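**6 July 2025, bathroom cleaning**

Started with the toilet today, because Ruba Nassar asked for the bowl and rim before anything else. Pink cloth for the toilet only, please. The cloths for the other two white fixtures are in the Hirkuncombe box, second shelf.

I diluted the Vaher cleaner to 2000 ml in total, it is enough for the whole room. The smell is strong -- next time I will use less.

To do:

- write to Serkley about new cloths, order no. 428
- roll the black hose better on the red reel
- ask who has the key 131

The toilet with lid up, then the wall and the ceiling with the white pipes: 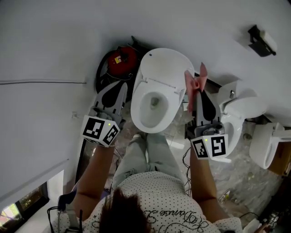
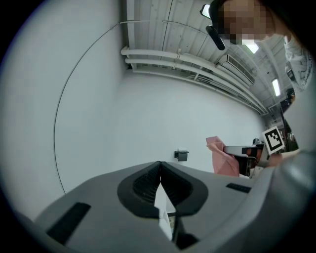

*Page last changed: 6 days after the entry, R. Nassar*

Floor tiles are still to do. I will begin from the wall side.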